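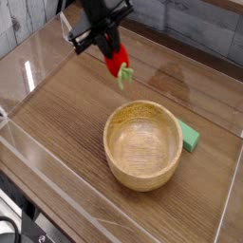
Why put toys away in a bowl when a box holds more? A bowl is open and low, and people drop things into it without stopping to think.

I started on this in November, with 15 homes in Gillwood and over 2,000 tidying notes (my own kitchen is in there too – sorry). Soft toys kept ending up in fruit bowls. I love that!
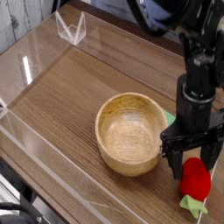 Totholm Papers on Household Order, p. 383

**Figure 2.** Wooden bowl and red plush strawberry, with the toy on the tabletop.

A thick rim like this one is easy to grab, and in the Bakham diaries people brought up the rim far more than the size. I hadn't even asked about it! Plush fruit got talked about as if it were real fruit, so of course it went

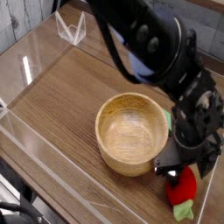

in the bowl, along with keys and the odd sock. Akgül's sorting list has no line for any of this, so I added one – "soft, goes with fruit" – and used it for all the notes in Section 4.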